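Participants Wanted: Help Us Study How People Fold Clothes at Home
Posted 06/04/2024

The Clurnov Home Manipulation Study is looking for 12 people in the Pratton and Quartey area who would be willing to spend a few hours folding laundry for us in their own bedrooms, with a gripper in each hand. If you have ever stood over a pile of T-shirts and thought there must be some use for this skill, we would love to hear from you!

A little about what we're after. Our group works on teaching robots to handle soft things: shirts, towels, pillowcases, all the stuff that changes shape the moment you touch it. Our method is to have people do the chore with hand-held grippers that record as they go, and then train a robot arm on those recordings. We tried for a long time to collect everything at a lab table, and the robot that learned from it did fine at that table and got badly confused anywhere else. Recordings made on real beds, in rooms with real windows and all the usual belongings, have helped more than any other change we've made (and we've made plenty).

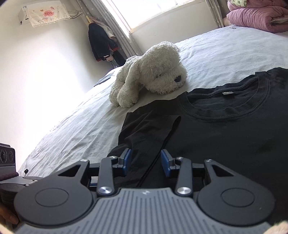 A black T-shirt laid out on the bed, with the gripper open over the sleeve.

So please don't tidy up for us. We want your ordinary bedding and your ordinary clothes, and if a stuffed animal lives on the bed it is welcome to stay there.

We have over 3000 folds recorded so far, and the early result we're most pleased with has to do with collars and sleeves. When people are free to pick their own starting point, the robot trained on their work recovers from a bad grab much more often than one trained on a single scripted fold. That is why we won't tell you how to fold. Do it the way you always have, even if your family disagrees with it.

What you'd be doing: one practice visit at our Brilness Street office, then 5 sessions at home of 40 minutes each, all in June. Elikem Sowah will bring the grippers to you, show you how to hold them, and stay nearby in case anything needs restarting. They feel clumsy for the first few shirts and then most people settle in.

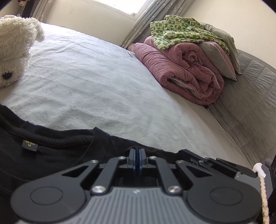

Abdul-Rahman Quaye, writing to us after his last session, said the hardest part was slowing down. "I kept wanting to flick the shirt flat the way I do with my hands, and you can't. By the third visit I had worked out a different way to turn the sleeves in, and I still do it like that now."

You should be 18 or older, comfortable standing and leaning over a bed, and able to use both hands. No technical background needed. We pay for your time, practice visit included, and you may ask us to delete your recordings at any point before the data is released.

To sign up, send a short note through the contact form on the study page and tell us what part of town you're in, which times of day suit you, and what size bed you have. Elikem reads every message and will write back to set up your practice visit.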